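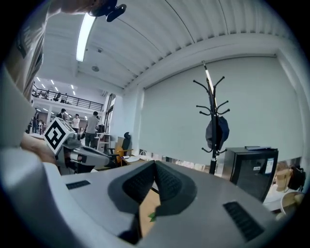 Mezzanine railing, echo on the ground floor
Posted by Gorazd Perić, 15 January 2020
Print | E-mail | 4 comments

levgate_b: Corrugated ceiling, hard wall opposite. Speech from the balcony carries to every desk. Would panels behind the railing help?

Gorazd Perić: Marginally. Treat the ceiling first. Baffles, 2 rows, hung below the ribs.

windidis: Disagree. Baffles will shade the fluorescent tube. Start with the big wall.

levgate_b: The wall has a smooth, blind-like surface over it. Does that absorb anything?

Gorazd Perić: Very little. Swap it for heavy curtain and measure again in September.

Shares: 2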